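How I Finally Started Sleeping Again

7 min read

I stopped sleeping properly in February. I don't mean I had a few rough nights, I mean I got to know 3 a.m. the way you get to know a coworker you never picked. Same ceiling, same pipe ticking in the wall, same fox or cat or whatever it is that goes over the fence behind us and sets off the neighbor's light.

I've had a lot of messages since I mentioned it in passing, so I figured I'd write down what I tried, what was a waste of money, and what seems to have helped. I'm not a doctor. I'm a person who sells tile for a living and got very, very tired.
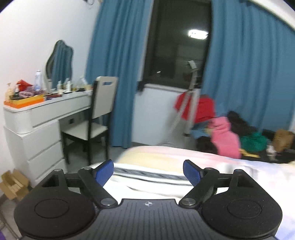
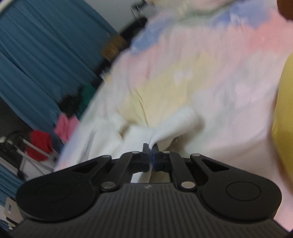
So, some background. I've always been a decent sleeper. In college my roommate Beathag Gourlay once ran a blender next to my head to prove a point and I slept right through it (she still brings this up at weddings). I could nap on buses. I could nap in the dentist's chair. I took it completely for granted, and when it went away I was almost offended.

What happened was pretty boring. Work got busy, my dad had his hip done, and I was driving out to Turthorpe twice a week to help him with groceries and stairs and arguing with the television. I'd get home late, eat something over the sink, lie down and feel my heart going like I'd run there. Then I'd do the math. If I fall asleep now I get six hours. If I fall asleep now I get five. You know the math. Everybody I've talked to knows the math!

For the first few weeks I did what I think most people do and just drank more coffee. I was up to five cups, the last one at four in the afternoon, and I told everyone that caffeine doesn't really affect me. Reader, it affects me.

Then came the shopping phase. I'm a little embarrassed by this one. When you're awake at 3 a.m. with a phone in your hand you are the easiest customer in the world. I bought a weighted blanket that was so heavy I couldn't turn over, and in the morning I felt like I'd been rescued from something. I bought a lavender spray that made me sneeze. I bought a little Rorkier sound machine, which has 22 sounds on it, and I have listened to every one of them. Number 14 is supposed to be a mountain stream and it sounds exactly like someone filling a bathtub in the apartment upstairs. I kept waiting for them to turn it off.

I also bought a mouth tape thing and I'm not going to talk about that.

The sound machine did end up earning its keep, but only on one setting, a kind of low brown hum with no events in it. That's what I'd look for if you're shopping – no birds, no waves, nothing that comes and goes. My brain will sit up and listen for the next wave like it's waiting for a bus.

Around the time I was looking at a mattress that cost more than my first car, I had lunch with Nyokabi Barasa. We worked together years ago and she has been through all this herself, twice, once with each kid. I laid out my whole sad list of purchases and she let me get to the end and then asked what time I got up in the morning.

I said it depended.

She said, "Depended on what?"

And I had no good answer. If I'd slept badly I stayed in bed until the last possible minute. On my days off I'd lie there until ten or eleven trying to catch up. Sometimes I'd conk out on the couch after dinner for an hour and then be astonished that I wasn't tired at midnight. Put like that it sounds so obvious, but I'd been concentrating so hard on the going-to-sleep end of things that I'd never looked at the other end at all.

Her rule was to pick a wake-up time and stick to it no matter what kind of night I'd had. I picked six thirty. I hated it. The first week was the worst I felt in the whole business, and I want to be clear about that because a cheerful blog post had told me I'd "notice a difference within days." The difference I noticed was that I put my car keys in the freezer. (I was also pretty short with a customer over some grout samples, and if she ever reads this, I'm sorry, the gray was a perfectly good choice.)

But somewhere in the second week I got sleepy at ten thirty at night. Properly sleepy, the heavy kind where you read the same sentence four times. I'd forgotten what it felt like. I'd been mixing up tired and sleepy for so long that I thought they were the same thing, and they really aren't. Tired is how I felt all day. Sleepy is a thing that arrives, and if you're paying attention you can catch it.

The second big change was getting out of bed when I couldn't sleep. I resisted this one so hard. It was warm in there! It seemed like giving up! And I had a theory that lying still with my eyes shut was at least half as good as sleeping. Maybe it is, I don't know, but what I was really doing was lying there getting mad, and after enough nights of that I'd walk into the bedroom and feel my shoulders go up before I'd even sat down.

So now if I've been awake long enough to be annoyed, I get up. I don't look at the clock (I turned it to face the wall, and my phone lives in the kitchen now, more on that in a minute). I sit in the chair by the living room window with one dim lamp and I read something dull. For a long time this was a history of canals that Hefin Rosser lent me. Hefin loves canals. He lent it to me with real excitement in his face and I have never had the heart to tell him what I use it for. It has 701 pages and I've read some of them a good many times. When my eyes start to go, I head back to bed.

Some nights I do that once and some nights I've done it three times. It's a rotten hour to be in a chair. But the bed slowly went back to being a place where I sleep.

The phone. Okay. I know, everybody says it, and I'd read it so often that it had stopped meaning anything. I don't know whether the light from the screen was a problem for me or not. What I do know is that I'd pick it up to check the time and an hour later I'd be deep in a stranger's kitchen remodel, with opinions. So I got a plain alarm clock and the phone charges next to the toaster. The first few nights my hand kept going out to the nightstand by itself, feeling around for it, which was a bit creepy.

I also had an app for a while, called Wudow, that gave me a sleep score every morning. I'm sure it's great for some people. For me it was like getting a report card before breakfast. I'd wake up feeling fine, look at the app, find out I'd had a terrible night and feel awful until lunch. One morning it told me I'd slept beautifully from one until five, a stretch that I had spent largely with the canals. I deleted it while waiting for my toast.

Coffee I've cut to two cups, both before noon. I was dramatic about this for 30 days and then I stopped caring. Tyson McKinnon at work switched me over to a roasted barley tea in the afternoons. It tastes like a warm cereal box and I've somehow grown to like it.

What else? Food, a little. I used to eat dinner at nine and now I try for seven, or on the Turthorpe days I eat with Dad, who likes his dinner at five fifteen sharp and considers anything later to be showing off. His hip is doing well, by the way, thanks to everyone who asked. He's back to walking Tan, who is the laziest dog in the county and has been no help at all with his physical therapy.

I should say that I did go and see my doctor, and I'd put that higher up the list than I did. I'd waited because I thought it wasn't serious enough to bother anybody with. She asked about snoring and about my mood and ran a blood test, and it turned out my iron was low, so that was worth knowing. She also said the fixed wake-up time was what she'd have told me to do first. Nyokabi has been unbearable about it ever since.

A few people have asked about naps. I don't, mostly. Gholamreza Moradi, who lives across the hall and is seventy-eight, naps every single afternoon and sleeps like a log at night as well, and he thinks I'm making a big fuss about nothing. He may be right. His advice is to eat yogurt and stop thinking. I've got the yogurt part down.

These days I'd say I sleep well most nights. I still get a bad one, usually before something I'm nervous about, like the time I had to drive a pallet of 1544 hexagon tiles across the state and was sure I'd brake too hard. The bad ones don't scare me the way they did. I get up, I sit in the chair, I read about locks and towpaths, and I get up at six thirty anyway and have a so-so day.

If you're in the thick of it right now, I'm really sorry. It's lonely being up when the whole street is dark. Leave a comment if you want, even if it's just to complain, and if anyone knows a second long book about canals I'd love the title, as I'm getting close to the end of this one and Hefin wants it back.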